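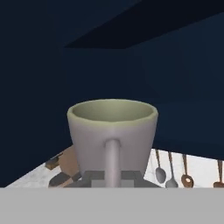 Can you test a pick-and-place policy on mugs without owning an arm?

Up to a point. A simulator gets you through approach, alignment and most of the bad ideas. Contact with a handle is where the numbers stop carrying over. Thread on the Anura kitchen pack from Dollov, which I have been running on a single desktop machine since October.

1/ What you buy: a set of kitchen scenes, an object library, a gripper model, a wrist view and a scripting layer. It ships as a download with a seat license. No hardware. The installer wants its own Python environment and will overwrite yours if you let it. Make a clean one first.

2/ My test was narrow. One task: grasp a mug, lift it, set it down upright. Same policy throughout, 3000 episodes, two seeds. Mug pose and lighting randomized inside the default ranges. I did not tune anything between runs.

3/ Result: 268 failed episodes. I sorted them from the logs, then replayed the ones the logs could not explain. The largest group by far was handle contact. Next was tipping at set-down. Missed approaches were a small remainder, and most of those came from extreme starting poses.

4/ The handle problem, in more detail. When the handle points straight at the gripper, the policy has very little to work with from the wrist view. A loop seen edge-on reads as a vertical bar. The depth channel helps if you turn it on. It is off by default, and the quick start never mentions it.

5/ With the handle turned to the side, the same policy does fine. So if you report one success rate over all yaw angles, you are averaging an easy task with a hard one. Split by yaw. The pack logs the angle for every episode, so it takes a few lines of script.

6/ Collision shapes. The mug you see and the mug the physics uses are different meshes. The stock collision mesh fills part of the gap between handle and body. A finger that should slip through the loop gets pushed out. You can swap in the finer mesh with one config line. Expect slower steps.

7/ Friction. One value for every ceramic object in the library. There is an override per object, and it works, but it resets when you reload the scene. I lost most of a Thursday to that. Put the override in the reset hook and leave it there.

8/ Clutter. Background items can be fixed or free to move. Fixed is the default and it is faster. It also means a policy can lean on things in ways a real kitchen would not forgive. Switch the nearby items to free before you trust a set-down result.

9/ Rendering is plain. Flat shading, mild texture, no lens effects. For a policy that uses color images alone, plan on your own augmentation. For one that leans on depth and joint state, it matters a lot less. I would take fast and plain over slow and pretty for this kind of work.

10/ Logging is the best part. Joint states, contact forces, images and the random draws all land in one file per episode, with matching time stamps. Replay is exact on the same machine. On a second machine with a different graphics card, replay drifted after contact. Support confirmed that is expected.

11/ Support: two tickets. The depth question got a correct answer the same afternoon. The friction reset is logged as a known issue with no fix date. Both replies came from people who had clearly opened the files I sent.

12/ Compared with Gilani, which I used before this: Gilani has better contact handling and a far smaller object library. Setting up a new kitchen there is manual work. Anura gives you a usable scene in minutes and asks you to fix the physics yourself.

13/ What I have not tested: soft objects, liquids, two-arm tasks, the cloud option. The product page lists all of them. No opinion until I run them.

14/ Who should pay for it: small labs and teams that need a lot of varied grasp episodes and can read a config file. If your whole question is contact behavior, spend the money on bench time. The test lab in Duvunstead rents an arm by the half day, and that will answer it faster.

15/ Settings I would change on day one: depth on, fine collision mesh for anything with a handle, nearby items free, friction override in the reset hook. Then rerun your baseline before comparing it with anything.

16/ Paid for my own seat, no discount. I will post the yaw split script once I have cleaned out the hard-coded paths.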